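I've had the Clurska hand kit at my place for a while now, and since I kept promising a write-up, I'm finally sitting down to do it. Sep 8, 2022, coffee on the left, a pile of sweaters on the right. Let's go.

Quick recap if you missed the earlier posts: Clurska rents out pairs of hand-held grippers. You squeeze the handle, the fingers close, and everything you do with them gets saved so it can be used to train a robot arm later. You do the chore with the grippers in place of your own hands, send in the recordings, and Clurska turns them into a model your arm can run. The full package is 900 dollars for the pair plus the training service, and you get 2 rounds of training before they start charging extra. I have no shop and no lab. I have a bedroom, a lot of knitwear and a slightly unreasonable wish to never fold it again.

Setup was easier than I expected. The cables are thin and long enough that you can move around a bed, though they do wander onto the bedding and you learn to flick them out of the way. The handles are comfortable. I have smallish hands and I could reach the trigger fine, but after a long stretch my thumbs were complaining. Take breaks! I didn't at first and I was grumpy about it all evening.

The calibration step is a bit fussy. The app wants you to open and close both grippers five times, then hold still, and if you breathe wrong it asks you to start over. I got it on the third try and after that it went smoothly every time. The booklet covers this in one tiny paragraph on the back page, so look there first.

Now the fun part, which is clothes. I started with dish towels (boring, easy, skip them after the first day) and moved up to knits, spread out on the bed so I could work from either side.

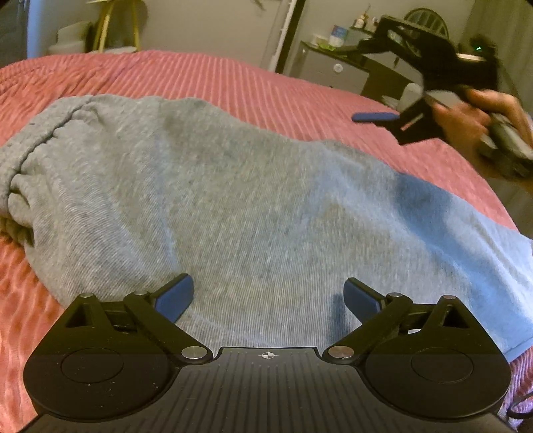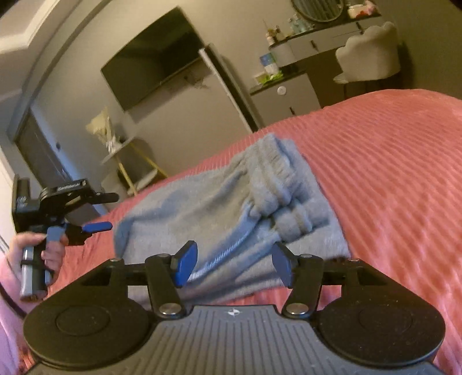 Knits are a whole different animal from towels. A towel has four corners and they stay where you put them. A sweater slumps. You pick up a cuff, the rest of it slides over, and your nice flat start is gone. The thick gathered parts are the worst, because the fingers close on a big wad of fabric and you can't tell how many layers you've got. My trick is to go in low and flat from the side, pinch just the top layer, and lift a little before pulling. It feels painfully slow. Clurska's help page says slow is fine as long as it's smooth, so I stopped worrying and put on a podcast.

The finger pads are my favorite bit of the hardware. They grip wool without snagging it, and I was really nervous about that. No pulls, no fuzz balls, and I was not gentle. Thin silky stuff is another story – I tried a scarf and it slipped out over and over until I gave up and went to make lunch.

What I don't love is the bulk. These things are chunky, and when both are working close together they bump knuckles. Folding a sleeve across the body means one has to back off while the other comes in, and if you forget, clack. I asked support whether a slimmer version was coming and they told me October, maybe, which I'm filing under we'll see.

I also looked at the Jendholm starter set before I picked this one. It's cheaper, but it only comes with one gripper, and I can't fold anything one-handed with my real hands so I wasn't going to try it with a plastic one. If all you want is to move cups around, it would probably do.

As for results, I've used one of my two training rounds. The first model folds towels well enough that I'd put them in the closet. On sweaters it gets the first sleeve right and then has a sort of crisis in the middle. Out of 10 tries on my easiest cardigan, it finished 5, and I would wear maybe a couple of those without re-folding. I sent in a lot more knit recordings for round two, with more variety in how the thing is lying at the start, which is what support suggested.

Would I tell you to buy it? If you already own an arm and you like tinkering, yes, I think so. If you just want folded laundry, please keep your 900 dollars. The rental does include shipping both ways, and the case it comes in is very nice, with foam cutouts and everything.

Round two should be back in a few weeks and I'll post the numbers. I also want to try fitted sheets, so wish me luck with that. Comments are open if you've used the kit on anything weird, and if you know a way to keep the cables out from under your elbows, I'm all ears.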